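Tips for a gripper bench made out of kitchen things
Posted Thursday, April 3, 2025, by Bindu Kandasamy

Most of the questions I get about our arm are about the motors, and I always feel a bit of a fraud answering them, as the motors have been the easy part. We bought them, we bolted them on, they turn. What has eaten our evenings at the Neltent shed (and a good many packets of biscuits) is everything underneath the gripper: what it reaches for, what it's reaching over, and how the light behaves once you've finally got the kettle on and sat down to work. So these are household tips more than engineering ones, and I hope they save somebody a weekend.

Start with soft things. If you have kids or grandkids, raid the toy kitchen before you raid the real one. Plush fruit forgives a clumsy squeeze, and when it rolls off onto the floor you pick it up, give it a dust and carry on. Put something rounder and firmer beside it so you learn early on that a grip which suits a banana won't always suit an orange. A plate with a wide rim is handy too - it keeps the fruit together, and the rim gives you something to practise clearing on the way in and out.

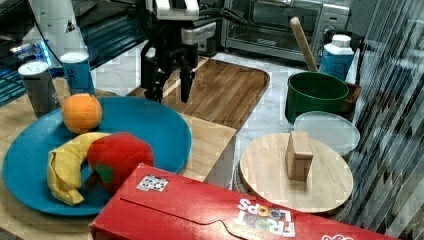 Fingers open over the cutting board, fruit waiting on the teal plate.

Mix your surfaces. We work across pale wood and marble with a cutting board on top, and every one of them sits at its own height. I used to set the arm's lowest point once and leave it there, which is how I came to put a neat little dent in a bench at home. Now I bring the fingers down slowly over each surface in turn and write the height on a strip of masking tape stuck to the base. Do it again whenever you shift the arm, even if you've only nudged it to wipe underneath.

Stop the board from skating. A damp tea towel folded under a cutting board works just as well for a robot as it does for chopping onions. Wring it out properly, though, and take it away at the end of the night, or you'll come back to a musty smell and a board that has started to cup.

Look after the cables. Leave a generous loop at the wrist and fasten it with soft hook-and-loop strips, never zip ties pulled tight. Turn the wrist all the way one way and then all the way back by hand, with the power off, and watch where the loop goes. Ours used to catch on whatever was standing at the back, so anything tall gets moved well away before we switch on. We lost most of March to one cable that had been pinched and looked perfectly healthy from the outside.

Check what the wrist camera gets to see. It's a humbling thing to look through, I must say! An ordinary piece of hardware you'd know at a glance from across the room becomes a long dark stripe with bright streaks down it. Shiny rods and bars are the worst for this in our shed, and I've found it helps to turn off the overhead light and use a lamp to one side, with a sheet of baking paper hung well clear of the bulb. LED only, please, baking paper and hot globes don't mix.
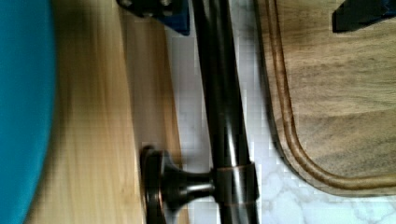 Shobha Thampi wrote back after reading my draft that I'd left out the most useful trick, which is to practise on metal with rubber thimbles from the sewing drawer pulled over the fingertips. She finds bare fingers slide along a polished bar and lose it at the collar, and she swaps the thimbles every 2 weeks, before they go hard and shiny. I've since tried it with the ones from my own sewing box and I'm a convert, although you do need to open the fingers a touch wider to allow for the extra thickness.

Go gently on speed. We run our Barov controller at its slowest setting for the first 6 tries with any new object, and nearly 900 tries into the logbook I still do it. Keep one hand by the off switch and the other out of the way, and keep your cup of tea on a different bench altogether.

Lastly, wipe the fingertips with a barely damp cloth before you pack up. Plush fluff builds up on them faster than you'd think, and it's much easier to get off the same evening.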